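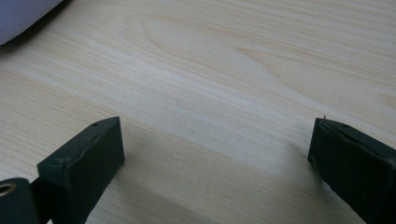

Velville District Council By-election: Frequently Asked Questions

Last updated in May. Questions and answers are revised when the elections office issues new guidance. Contact for corrections: Iqra Magsi, Deputy Returning Officer.

Why is there a by-election?

The member for Ruddock Ward resigned before the end of the term. Under the district charter, a seat that becomes vacant with more than six months left must be filled by a vote of the electors of that ward. A seat that becomes vacant with six months or less remaining stays empty until the general council election.

Which areas vote?

Only Ruddock Ward. The ward consists of the Folik precinct and the Wustance precinct. Residents of other wards do not receive a ballot, even if their mailing address uses "Ruddock" as the place name. The test is the street address on the electoral register, not the postal address.

How do I find out which precinct I am in?

The precinct is printed on the voter card, in the line below the name. If you do not have the card, the elections office can read the entry to you by telephone after you give your full name and date of birth.

Who can vote?

You can vote if you meet all of these conditions on the qualifying date:

You are 18 or older.
You are a citizen.
Your main home is in Ruddock Ward.
Your name is on the register for the ward.

Owning land or running a business in the ward does not give a right to vote.

I moved into the ward recently. Can I still register?

Registration closes 15 days before polling. Forms must reach the office by 5 p.m. on the closing day. A form postmarked on the closing day but received later is processed for the next election only. Electors who moved from one address to another inside the ward stay on the register, but should file a change of address so that the correct precinct is shown.

How many electors are there?

The register for the last general election listed 1490 names in Folik. The Wustance figure will be published together with the revised Folik figure when registration closes.

Who can stand as a candidate?

Any elector of the district may stand. A candidate does not have to live in Ruddock Ward. The following persons are disqualified:

Current members of the council, unless they resign their seat before nominating.
Paid employees of the district.
Persons holding a contract with the district for the supply of goods or services.

A person who leases farmland or grazing land from the district is not treated as a contractor for this purpose.

How is a nomination made?

The nomination paper needs the signature of the candidate and of ten electors of the ward. An elector may sign for one candidate only. If the same elector signs two papers, the signature counts on the paper delivered first and is struck from the second. Candidates are advised to collect more than ten signatures.

Party candidates must also attach a letter of authorization from the party's registered officer. Without the letter, the nomination is still valid, but the candidate is listed as an independent.

Is there a deposit?

No. The deposit was removed from the charter by an earlier amendment. Some older copies of the candidate handbook still mention it.

Can a candidate withdraw?

Yes, in writing, until noon on the day after nominations close. After that time the name stays on the ballot. If a withdrawn name leaves one candidate, that candidate is declared elected and no poll is held.

What is the spending limit?

Each candidate may spend up to 3000 dollars between the notice of election and the close of the poll. The limit covers printing, advertising, hall rental, vehicle hire and paid help. It does not cover the candidate's own travel or unpaid work by supporters. Spending by a party on behalf of the candidate is counted toward the candidate's limit.

When must the spending return be filed?

Within 30 days of the declaration of the result. The duty applies to all candidates, including those who spent nothing. A nil return uses the same form.

Where are the polling places?

One in each precinct. The Folik polling place is the grange hall. The Wustance polling place is the lower school gymnasium, entered from the side road. Both have step-free access. An elector may vote only at the polling place for the precinct shown on the register.

What are the hours?

7 a.m. to 8 p.m. Anyone in line at 8 p.m. may vote.

Do I need identification?

Yes. A driver's license, a passport or a district resident card is accepted. The voter card is not identification. If the name on the identification differs from the register because of marriage or another legal change, bring the document that shows the change.

Can I vote by mail?

Any registered elector may apply for a mail ballot. No reason is required. A standing application made for a general election does carry over to a by-election. The completed ballot must be received by the close of the poll. It may be handed in at either polling place, in the sealed return envelope, with the declaration signed.

I asked for a mail ballot but want to vote in person.

Bring the unused mail ballot and surrender it to the presiding officer. If it was lost or never arrived, you will be given a provisional ballot, which is counted after the office confirms that no mail ballot was returned in your name.

What voting method is used?

Single choice. Mark one candidate. The candidate with the most valid votes is elected. Ranked voting is used for the general council election in two-member wards and does not apply here.

What happens in a tie?

The votes are recounted once. If the tie remains, the returning officer draws lots in the presence of the candidates or their agents.

Can a recount be requested?

A candidate may request one if the margin between first and second place is 15 votes or fewer. The request is made to the returning officer before the result is declared. At the last general election the winning candidate in Ruddock received 1072 votes and no recount was requested.

How long will the new member serve?

For the remainder of the current term. The seat is then contested at the general election along with all others.

Does the new member take over the former member's subcommittee seats?

Not automatically. Places on the Water and Drainage Panel and the Farm Rates Panel are filled by a vote of the full council at its next ordinary meeting.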